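4.2 Table coverings and reported noise at shared meals

The household survey asked respondents to name the sounds they noticed most during an evening meal at home. Of the 3,021 forms returned from Mastwood and Wistura, most named at least one sound made by tableware. Voices from another room came next, followed by kitchen fans and traffic. Television was named less often than we had expected from the pilot, perhaps because the pilot was carried out in winter.

We grouped the answers by the kind of table surface. Respondents chose between bare wood, glass, stone or tile, a wipe-clean sheet, and woven cloth. A few ticked more than one box, and in those cases we used the surface they said was in place on weekday evenings. Forms that gave no surface at all were kept for the general counts but dropped from the comparisons in this section.

Households eating at glass tables named tableware most often, and those using woven cloth named it least. Bare wood and wipe-clean sheets fell between the two and could not be told apart. The order was the same in both towns. It was also the same when homes with young children were removed, although the gap between glass and the other surfaces became smaller.

The type of cutlery mattered less than we had thought it would. Metal knives and forks were by far the most common, and the number of homes that used chopsticks for most meals was too small for a separate analysis in Wistura. In Mastwood, where there were more of them, these homes reported less noise from tableware on every surface. The difference on cloth was slight. Bowls and serving dishes were mentioned more often than anything held in the hand, and several respondents wrote in the margin that the worst sound came from stacking plates at the end of the meal.

Cloth weight was recorded only in the follow-up visits, which covered 300 homes. Our fieldworkers used the Nørgaard scale, a set of fabric swatches numbered by thickness, and noted whether there was a pad or second cloth underneath. Padding made more difference than thickness. A thin cloth over felt was rated quieter by those who lived with it than a heavy cloth laid straight on the table. We did not measure sound levels during the visits, and these ratings should be read as opinions.

Table shape was added to the visit sheet after the first month. Round tables were more often covered than rectangular ones, and the cloths on them were more often left on between meals. Some respondents said a cloth was awkward to fit on a long table that was extended for guests and then closed again. Others kept a cloth for visitors only, so that the table was bare on the evenings we were asking about. Our question on weekday use picks up this habit but says nothing about how old or worn the cloth was.

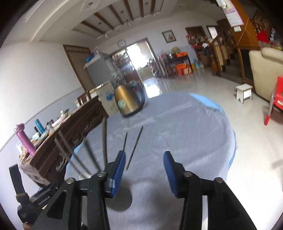
Figure 4. Chopsticks on a cloth-covered round table.

According to Jerard, the survey wording may itself have made cloth look quieter than it is, as people who have chosen a covering are likely to speak well of it. We accept this in part. The question about sounds came on the first page of the form and the question about surfaces on the third, but the pages were stapled together and could be read in any order. In a later mailing of 1,000 forms we moved the surface question to a separate sheet with its own envelope. Replies to that mailing are still being entered and are not used here.

A second weakness is that respondents were free to decide what counted as a meal. Some described a cooked dinner with everyone present, while others described eating alone after work. The number of people at the table was asked for and is included in the models in Section 5, where it weakens the link between surface and reported noise without removing it. Floor coverings were left out of the form for reasons of space. Hard floors are common in the newer flats in Wistura, and we would include them in any repeat of the study.

Contact the authors | Copyright and reuse | Back to top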